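Kondora Tabletop Cell: Equipment Plan and Data Card

Status: working draft, version 7
Maintained by: Flornisness, purchasing and lab planning

Purpose

This file goes with the Kondora recordings and covers what the cell needs in order to run, what has to be bought again during the year, and what is being held back until the next budget round. Sites that want to copy the cell should read it before they ask for quotes. Task definitions and the file layout are in separate documents in the same folder.

Contents of the release

The current release holds 2223 episodes of kitchen item handling on a tabletop. Each episode has a wrist view and a workspace view, plus joint states and gripper commands. Episodes that were stopped by the operator are kept and flagged.
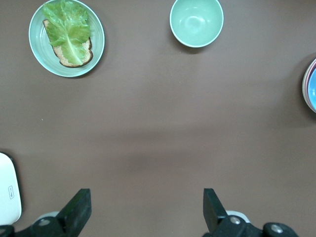
Gripper fingers are budgeted as a consumable. A set is replaced when the contact face shows wear or when the two fingers no longer close evenly, whichever is noticed first. Order spare fingers together with the mounting screws, as the screws are sold in their own pack and have been left off two purchase requests already. One full set per arm should be on the shelf at all times.

Fixed equipment

Two arms with parallel grippers
Base plates and table mounts for both arms
Wrist cameras
One workspace camera
Metal framing around the table
Control computer with recording storage
Emergency stop, wired to both arms

The arms and base plates were bought under one order from Kiiskinen. The framing was bought separately from Derville, cut to length. If you order framing from a different supplier, check the slot width before you order brackets.

Props

Bowls, plates, cups, cookware and play or real food items are charged to the consumables line. Buy tableware in full sets of one shape and several colors. Mixed shapes change the stacking tasks and make episodes harder to compare between sites. Replacement pieces must match the original rim diameter. Keep the receipt and the supplier's item code in the props sheet.

Budget lines

Spare fingers and screws: 3918 per year, both arms
Props: 80 per month
Cables and strain relief: charged to maintenance
Storage: charged to the computing budget
Service visits: quoted per site, not included

Amounts are in US dollars, before tax and shipping.
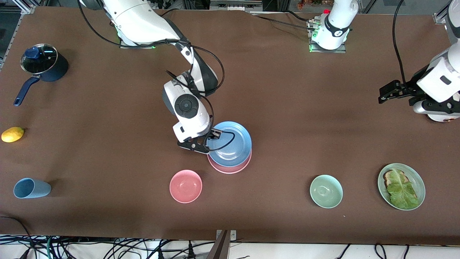

Cable routing should be priced at the start. Arm cables need enough slack for the full reach of the joint, and the part that runs under the table needs a tray or clips. The first request for this cell had no line for either, and the parts were added in August from the maintenance budget. Copy sites should put them on the main order.

Planning notes

Order the table last. Its height depends on the base plates and on how far the arms must reach past the near edge.

Allow floor space behind the cell for access to the mounts. A cell pushed against a wall has to be moved for every cable change.

Request power for the arms and the computer on separate circuits.

Held for next round

Second workspace camera
Spare arm, shared between sites
Quick-change finger mounts (quote from Kiiskinen pending)

Known gaps

The finger replacement figure is based on one cell. Props spending does not include food items bought locally. Lead times are missing for the Derville framing and will be added when the second order has arrived.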